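Hilo sobre el método de anotación que usamos en Poromton para doblado de camisetas con dos brazos. Es largo y bastante árido. 28 de septiembre de 2025.

1/ El problema de partida: una política bimanual entrenada por imitación dobla bien una prenda aislada y se degrada cuando hay otras telas cerca. Queríamos saber si el fallo está en la percepción (qué prenda toca ahora) o en la ejecución del pliegue.

2/ Método. Dividimos cada episodio teleoperado en fases: selección, extensión, pliegue y depósito. Cada fase lleva una etiqueta de texto y un instante de inicio. La política recibe la etiqueta como condición y un segundo modelo, mucho más pequeño, predice el cambio de fase.

3/ El conjunto tiene 76 episodios. Reservamos 8 para evaluación, elegidos antes de entrenar. No se ha filtrado ningún episodio por calidad del doblado.

4/ Las prendas oscuras son el caso incómodo. Sobre una superficie también oscura el contorno tiene poco contraste, y los bordes de un pliegue negro sobre negro apenas se distinguen. El logotipo azul y la etiqueta blanca del cuello son casi las únicas referencias de orientación.

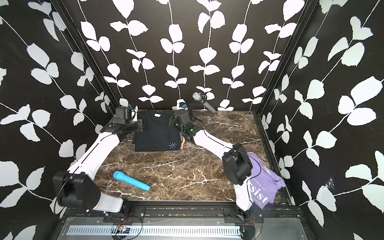 Fumiko Ueda: ¿Y no os compensaría añadir profundidad? Con tela negra, el color solo da para poco. En Katayama la fusión temprana nos redujo los errores de orientación, aunque a costa de recalibrar cada dos por tres.

5/ Respondo a Fumiko dentro del hilo. Lo probamos en una versión anterior. En tela fina la profundidad añade ruido justo en la zona del pliegue, donde la diferencia de altura es mínima. Para localizar la prenda sí ayuda; para decidir el punto de agarre, no vimos mejora. Queda pendiente la fusión tardía.

6/ Resultado principal: con la etiqueta de fase correcta, dada a mano, la política completa 5 de los 8 episodios reservados. Sin etiqueta, 2. La ejecución del pliegue es por tanto mejor de lo que sugería la métrica global. Lo que falla antes es la selección.

7/ Con la etiqueta predicha por el segundo modelo nos quedamos más cerca del caso sin etiqueta. El error típico es un cambio de fase prematuro: da por extendida una prenda que todavía tiene una manga debajo.

8/ Sobre la ambigüedad en la selección. Si hay varias camisetas en la mesa y otra en la cesta, la instrucción «la siguiente» no basta. Anotamos el color de forma explícita: negra, azul clara, lavanda, amarilla anaranjada. El texto impreso no se usa como referencia; con la tela arrugada o un brazo encima se lee a medias.

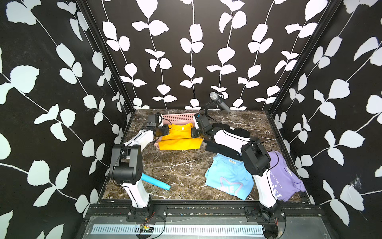

9/ Limitaciones

Una sola celda, un solo fondo y un único tipo de prenda. No afirmamos nada sobre pantalones ni toallas. Además, con 8 episodios de evaluación la diferencia entre condiciones es indicativa, y así lo decimos en el informe.

10/ Detalle de anotación que nos costó caro: el inicio de «pliegue» se marcaba al cerrar la pinza y Riku Takeda lo marcaba al empezar el desplazamiento. Son criterios distintos y el predictor de fase aprendió una mezcla de ambos. Hubo que reanotar. Ahora vale el cierre de la pinza, sin excepciones.

11/ Lo siguiente es repetir la evaluación en la celda de Kistcombe, con otro fondo y las mismas etiquetas. La guía de anotación revisada sale en septiembre con el informe; los pesos van aparte, cuando Zistbridge termine de revisar la licencia.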